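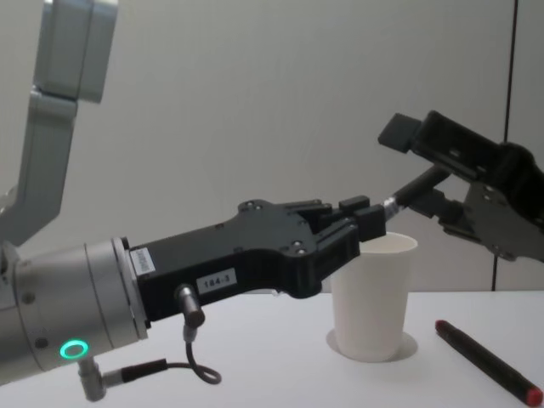
danddale_cell
The cable on the left wrist is my problem now for the second time. Our cell has two arms over one white table, and the left gripper must go almost horizontal to meet the right one above the cup. In this pose the thin cable from the wrist connector hangs in a loose loop on the lower side, then goes back up to the gripper body. After 23 hours of running I got "tool comm lost" and the cell stopped. I pushed the plug in again, turned the collar by hand, and it ran until the next morning. Is the loop too long, or should I change the cable?

kokkonen_fan
Too long. Put a hook-and-loop strap at the middle of the wrist cylinder and shorten it until it cannot swing.

britstead2
I do not agree with the strap. If you fix it at the middle and the last joint turns, all the bending goes to the two ends, and the plug end will break first. We did this at Britstead and lost 2 cables before October. Leave the loop, but check which way it bends when the joint is at its limit.

kokkonen_fan
Depends how far the joint turns. Ours never does more than a quarter turn and the strap has been there for a year.

danddale_cell
Mine turns much more than that when it goes to the home position. I watched it slowly today and the loop touches the table there — not hard, but it touches. In the meeting pose it is still above the table.

skindar_tom8
Before you buy anything, look at the collar. Finger tight is not enough on these small round plugs. Take it off, look for a bent pin, put it back and mark a paint line over the collar and the body. If the line moves after one shift, you have your answer.

britstead2
+1 for the paint line. Also write down the joint angles when the error comes. If it is always the same pose, it is the cable. If it comes anywhere, I would look at the plug.

danddale_cell
I looked in the log. 39 stops in total, and all except 2 are on the way to home. Pins are straight. Paint line is on.

britstead2
Then it is the cable, I would say. Move the home position higher and order a new one.

kokkonen_fan
Or a shorter one :) Still my opinion.

danddale_cell
I raised home and ordered the same length from Skindar. The old one stays on until it arrives. The line on the collar did not move so far.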